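Tolerance

The left unit closed at 70 per cent and stopped. Assunta Caputo wrote the figure down, opened it again and reached for the smaller driver.
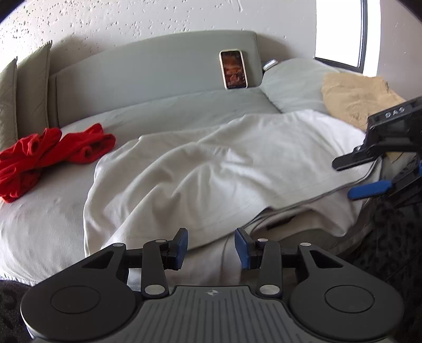 She had moved the work to the sofa in June, when the shared workshop at Kungate put its bench fees up. The sofa was lower than the bench and bad for the back. It was also soft, and a soft surface forgave a fingertip that came down too far. The white shirt did not forgive much. Soft fabric folds where it likes, and the pads had to meet on one layer without taking the second.

The job sheet from Istar called for 8 grasps in succession at the hem. Her best run was five.

"Pivot," said Đoàn, over the phone. "It's always the pivot."

"I changed the pivot."

"Both sides?"

She looked at the left unit. She had changed one side.

The spare caps were in a Skekico tin in the kitchen, under the fuse wire. She took out two and checked them against the light. One had a burr. She dressed it with a fine file, wiped it on her sleeve and carried both back.

Fitting took longer than it should have. The screw was short and the thread was tired. She ran the unit open and shut without cloth, listening for the click, and the click had gone. The cycle counter stood at 3,743.

"Well?" said Đoàn.

"Wait."

She set the hem between the pads and closed them. The reading passed 70 and went on to the end of its travel. She opened the unit, smoothed the shirt with the flat of her hand, and wrote down a one.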